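Werkstattbuch, Eintrag vom 19.09.2023

Heute war ich früher da als sonst und hatte mir fest vorgenommen, endlich den weißen Tisch ordentlich einzurichten, bevor wieder drei Sachen gleichzeitig darauf liegen. Daraus ist fast der ganze Tag geworden, und ich schreibe es lieber ausführlich auf, damit ihr wisst, warum manches jetzt anders steht und wo ihr es suchen müsst.

Angefangen hat es mit der Platte. Seit dem Umzug aus dem alten Raum in der Clarnthorpe-Halle hat sie leicht nach hinten gehangen, im Juni haben wir das mit gefalteter Pappe ausgeglichen und uns gesagt, das machen wir nächste Woche richtig. Nun ja. Die Pappe war inzwischen so platt wie Papier. Ich habe die beiden hinteren Füße herausgedreht, die Gewinde saubergemacht (da saß Staub drin, bestimmt noch vom Schleifen drüben) und mit einem Tropfen Öl wieder eingesetzt. Jetzt steht die Libelle in der Mitte, längs wie quer, und ein Bleistift bleibt liegen, wo man ihn hinlegt. Das klingt nach wenig, aber mich hat es den halben Vormittag lang glücklich gemacht.

Danach die Oberfläche. Die Flecken vorne links gehen nicht mehr weg, das ist wohl der Kleber vom Frühjahr. Mit dem Reiniger von Grilus wird es heller, mit Spülmittel und warmem Wasser fast genauso gut, und es riecht deutlich angenehmer. Bitte keine Scheuermilch nehmen, auch nicht die sanfte! Ich habe es an einer Ecke ganz unten ausprobiert und die Stelle ist seitdem matt.

Dann die Sitzhöhe, über die wir uns ja schon länger uneins sind. Ich habe es mit 700 mm Tischhöhe versucht und den Stuhl dazu so eingestellt, dass die Unterarme noch locker nach unten fallen. Für Arbeiten mit dem Griff finde ich das sehr gut, für feines Löten ist es mir zu tief, da zieht man die Schultern hoch und merkt es erst abends. Mein Vorschlag wäre, den Tisch so zu lassen und beim Löten lieber den Aufsatz von Taltum dazuzustellen. Der steht im Regal ganz unten, hinter den Kartons, und müsste nur einmal abgewischt werden. Wer längere Beine hat als ich, darf gern widersprechen und es hier darunterschreiben.

Zum Griff selbst: Wir haben zwei davon, und sie sind eben doch verschieden. Der eine hat etwas Spiel, wenn man ihn verkantet, der andere sitzt stramm. Ich habe den strammen mit einem kleinen Punkt aus Lackstift markiert, innen, wo er nicht abgerieben wird. Den lockeren habe ich zerlegt und die Schraube nachgezogen, es war besser, aber nicht gut. Ich vermute, die Scheibe ist durch. Bei Lamont gibt es die im Beutel, ich lege sie auf die nächste Bestellung und schreibe es auch noch an die Tafel, damit wir sie nicht doppelt kaufen wie die Kabelbinder. 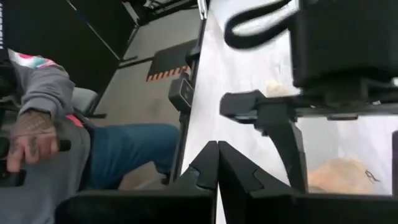
Eintrag und Foto: Werkstatt, Frühschicht

Am Griff im Sitzen, seitlich zum Tisch, das schwarze Ende schaut vorne an der Faust noch ein Stück heraus. So sitzt es sich für mich am bequemsten, die Hand ist ruhig und das Knie hat Platz. Auf dem Stuhl kann man das eine ganze Weile aushalten, wenn man zwischendurch aufsteht und einmal durch den Raum geht.

Was mir noch nicht gefällt, ist das schwarze Kabel, das im Bogen über der weißen Platte liegt. Man gewöhnt sich daran, aber irgendwann bleibt jemand mit dem Ärmel hängen, gerade mit weiten Kapuzenpullis. Ich habe 200 cm Kabelkanal zurechtgelegt und möchte ihn morgen an der hinteren Kante entlangführen. Geklebt, erst einmal nicht geschraubt, falls wir den Tisch doch noch drehen.

Die schwarze Matte mit dem orange-schwarzen Streifen bleibt bitte am Boden liegen, wo sie jetzt ist. Ich weiß, dass sie beim Fegen stört. Ich habe sie trotzdem nicht weggeräumt, weil der Streifen am Rand so schön deutlich ist und man auch dann noch hinschaut, wenn man beide Arme voll hat. Zum Wischen einfach aufrollen und hinterher wieder mit dem Streifen in dieselbe Richtung auslegen.

Noch offen:
Scheibe für den lockeren Griff bestellen
Kabelkanal kleben, vorher Kante entfetten
Aufsatz aus dem Regal holen und abwischen
Wasserwaage zurück in die Schublade (liegt noch auf der Fensterbank, das war ich)

Der Kaffee ist übrigens wieder alle, ich bringe morgen welchen mit, und die gute Milch auch.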